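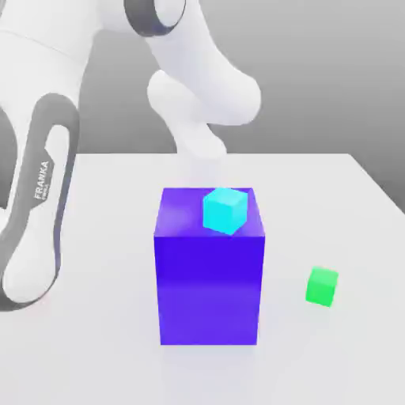 Slide 1. Say hello, thank the Lirotham group for the room.

Slide 2. Two ways to show an arm a task: guide it by hand, or drive it by remote control. At Zamo we use remote control, in simulation first.

Slide 3. The data. 100 demonstrations of block stacking, all by the same 2 operators. We threw out 49 for long pauses over the grasp. Pause here for questions on labelling.

Slide 4. What to practise. Slow down above the block, line up the fingers, then close. Keep the same colour order each run.

Slide 5. Motaung trials start in June. Leave contact details up.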